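Chapter 6
Rules for Machines That Work Near People

Before you read
Find one safety notice in the room where you are sitting. Write down who it is addressed to, what it tells that person to do, and how anyone would know whether they had done it. Keep the note. You will need it for Section 6.3.

6.1 The trouble with a good checklist

In April the housing firm Zustarell asked for a review of the written practice it had adopted for household robots in its serviced apartments. The document was 34 pages long. It had a scope statement, a list of definitions, a revision table and 100 numbered requirements. Most of them began with the word "shall." The managers were proud of it, and by the standards of the field they had some right to be.

The reviewer, Ditte Hjaltested, read the whole thing twice and then asked for the evidence. For each requirement she wanted to see one record showing that somebody had checked it. She received records for 17. The other requirements had been marked "compliant" in a single column, on a single afternoon, by the person who wrote them.

It would be easy to call this cheating. Hjaltested did not, and this chapter will not either. The author of the practice knew the equipment well and believed every word in the column. The question for us is what a reader of that column learns from it, and the answer is: very little. She learns that a careful person had an opinion.

Students often come to the subject of standards expecting it to be dull but solid, like the chapter on units of measurement. We would like you to be less trusting. A standard is a text written by people with limited time, often with something to sell, about situations they could not all foresee. Some standards are excellent. Some are copied from an older standard for a different kind of machine, with the nouns changed. You cannot tell which is which from the cover.

6.2 Where the old rules came from

Early rules for industrial robots rested on a simple idea: keep people and moving machines apart. A fence was put up, a gate was fitted with a switch, and when the gate opened the machine stopped. An inspector could walk up to such a gate and open it. The rule could be tested in a few seconds by somebody who knew nothing about robots at all.

Much of the language of safety still comes from that time. We read of a "cell," an "operator," a "protected zone." Each of these words fits a factory floor. Each becomes slippery when the robot's job is the laundry. Who is the operator in a living room? If a resident sits down on the sofa with a book while the machine is at work on a basket of clothes, has she entered the protected zone, or has the zone been set up in her home without asking her?

The Zustarell practice used all three words and defined only one. It said that "the operator shall ensure that the cell is free of obstructions." Applied to a factory, that is a sensible line. Applied to an apartment, it seems to ask an unnamed person to clear an unmarked area of things that are, from the resident's point of view, the furniture.
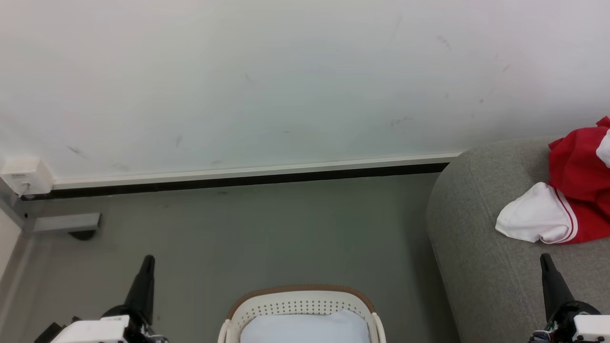 Elínborg Eskildsen, who taught workplace safety for many years before turning to robots in the home, has a test for sentences of this kind. She asks her students to act as the inspector. They are given the sentence, a room and ten minutes. If two students come back with different answers, the sentence goes back to its author. In her classes the line about obstructions has never survived. One student will pass a room that another fails, and both can defend their decision from the text.

You may feel that this is unfair, and that a reasonable person knows what is meant. Perhaps so. But a rule is most needed when reasonable people disagree, when someone is in a hurry, or when something has already gone wrong and several parties would each like the "operator" to be somebody else.

6.3 Three kinds of sentence

In this chapter we will sort the sentences found in rules and good-practice guides into three kinds. The sorting is rough, and you will meet sentences that sit between two of them.

A limit states a quantity and how it is measured. "The arm shall not move faster than the speed given in Table 2, measured at the gripper with the arm fully extended" is a limit. It may be a bad limit. The speed may be too high, or the table may have been filled in by guesswork. But it can be checked, and so it can be shown to be wrong.

A procedure states who does what, and when. "Before each session the attendant presses the stop button and confirms that both arms come to rest" is a procedure. It can be checked if somebody keeps a record. Notice, though, that a record of a procedure shows that a form was filled in. Whether the button was pressed is a separate matter, as anyone who has signed a cleaning rota will know.

A wish states a good outcome and stops there. "The robot shall operate safely around household items" is a wish. It sounds like the strictest sentence of the three – it asks for safety outright, after all – and it binds no one to anything.

When Hjaltested sorted the Zustarell requirements in this way, the wishes made up more than half. Many stood in the section on handling clothing and soft goods, which was also the section the firm quoted most often in its brochures. We suspect the two facts are connected. Wishes read well. Limits are ugly, and they invite a customer to ask what happens on the other side of the number.

6.4 What a certificate can and cannot tell you

Suppliers often answer questions about safety by pointing to a certificate. Clamari, which supplied the stop buttons for the apartments, included one with every unit. It was valid. It showed that the button, when pressed, opened a circuit, and that it went on doing so through 3513 presses in a test rig.

It did not show that a person could reach the button from the far side of the room. It did not show what the arms would do once the circuit opened, which depends on the controller, made by a different firm, Tastitz. The Tastitz certificate covered the controller and assumed a suitable button. Each paper was correct, and each one leaned on the other at the point where a buyer would most want an answer.

This is a common pattern, and you should learn to look for it. Ask of every certificate: what exactly was tested, in what setting, and what was taken for granted? The last part is usually in the smaller type. Sometimes it is missing, and you will have to write to the supplier.

We do not want to push this too far. A tested button is better than an untested one, and a firm that pays for testing has at least let a stranger look at its work. The mistake lies in adding certificates together as if two halves of a proof must make a whole.

6.5 How this chapter is arranged

Section 6.6 takes one requirement on gripping force and follows it through four drafts, including a draft that was made worse by a well-meant comment. Section 6.7 looks at changes: what should happen to a risk assessment when the machine stays the same but the room does not. Section 6.8 deals with incident reports, and with the awkward fact that a site with no reports may be very safe or may have stopped writing things down. The case study at the end of the chapter, Naidu, concerns a pilot project whose rules were followed closely and which was shut down anyway.

Terms printed in the margin are explained in the glossary. "Compliance," "conformity" and "certification" are used loosely in everyday speech and often in the trade press as well. Look them up before starting Section 6.6.

Now take out the note you made at the start. Decide whether your safety notice is a limit, a procedure or a wish, and rewrite it as one of the other two kinds. Exchange it with a partner and try to find a way of obeying your partner's version while defeating its purpose. Allow fifteen minutes, and save both versions for the exercise on page 142.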